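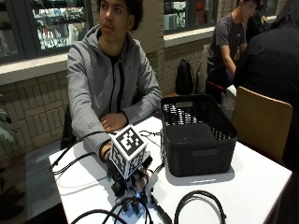
Como organizar cabos em cima de uma mesa branca partilhada?

Perguntado por Fathima Munasinghe em Feb 27, 2026

Boas. Mesa branca grande, usada por várias pessoas, e os cabos pretos ficam sempre espalhados no tampo. Já comprei um cesto preto de plástico, rectangular, daqueles furados com pega, mas ninguem mete lá nada, fica tudo à volta. Não posso furar a mesa. Orçamento pequeno. Ideias?

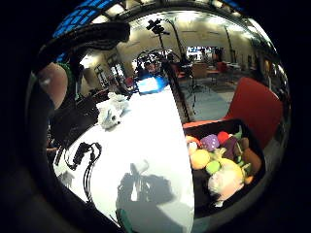
O cabo enrolado no tampo, ao pé do peluche branco.

2 respostas

Chun-yin Yuen
Tiras de velcro, uma por cabo, presa sempre do lado da ficha. Enrolas solto, sem dobrar junto ao conector, e só depois vai pro cesto. Cesto sem tiras = novelo ao fim de 4 dias, falo por experiência. Eu uso umas da Vavetti, pacote de 6, mas qualquer marca serve. Para os que têm de ficar ligados: clips adesivos na borda de trás do tampo, limpar antes com álcool e esperar umas horas antes de pôr peso. E etiqueta em cada ponta, senão andam sempre a puxar o cabo errado. O peluche tirava da mesa, ou então senta-o em cima dos cabos enrolados, cá em casa funcionou lol

Plaveter444
compra uma calha e pronto. a da Stemell cola por baixo, nao precisa furar. não sei se aguenta muitos cabos, a minha só leva dois

Comentário de Fathima Munasinghe: obrigada, vou começar pelo velcro. A calha cola em tampo rugoso por baixo? O meu não é liso desse lado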